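Porine wall shelf, long
Made by Haddadin. Sold singly, with fixings.

We've been wanting a proper long shelf in the range for ages, and the Porine is the one that finally won everybody round. Joelle Rawashdeh drew the first version for her own hallway, and the shape has hardly changed from that drawing – one deep board, a generous rounded front edge and no visible brackets at all.

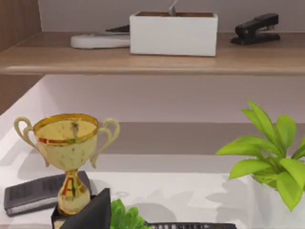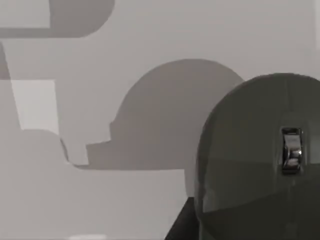
The rounded edge is the bit we love most. It's lovely under the hand, it's kind to foreheads (ask anyone who has stood up too quickly under a square shelf), and it makes a thick board look much softer on the wall. Each one is shaped by machine and then finished by hand, so you may feel tiny differences from one shelf to the next.

What it's made of
Solid ash, oiled twice at the workshop. Ash has a lively grain and takes knocks well. It'll deepen a little in colour over the first year, more so in a sunny room, so move your pots and picture frames about now and then if you'd like it to age evenly.

Sizes
Depth 318 mm, which takes most large cookery books and a good-sized plant pot with room to spare. Lengths are cut to order, and Ghada Karaki in the workshop is happy to trim one to fit an alcove. Please measure at the back and at the front, as old walls are rarely square!

Putting it up
The shelf slides on to a hidden steel rail called the Kondow, which comes in the box along with screws for brick and for timber studs. Rail first, level it, then push the board home and tighten the two grub screws underneath with the key supplied. Allow an afternoon if you've never used a masonry drill. On plasterboard you'll need to hit the studs, and we'd ask you not to rely on plugs alone.

Safe load is 15 kg on brick and 13 kg on studs, spread along the length.

Looking after it
Dust with a dry cloth. For sticky marks use warm water with a drop of washing-up liquid and wipe it dry straight away. Put a saucer under anything you water. A thin coat of the same oil once a year keeps it looking fresh, and a small tin does about 5 coats.

Questions we've had so far
Can it go in a bathroom? In a well-aired one, yes, away from the shower. Mireille Ghanem has had hers over the basin for two winters.
Can two be joined end to end? They can, and the join is very neat, but tell us when you order so we can leave both meeting ends square.
Is there a white one? Not yet – Rania is trying out a limed finish and we're all rather excited about it.

Delivery is by van to your door, wrapped in card and paper. Please keep the wrapping until you've checked the edges.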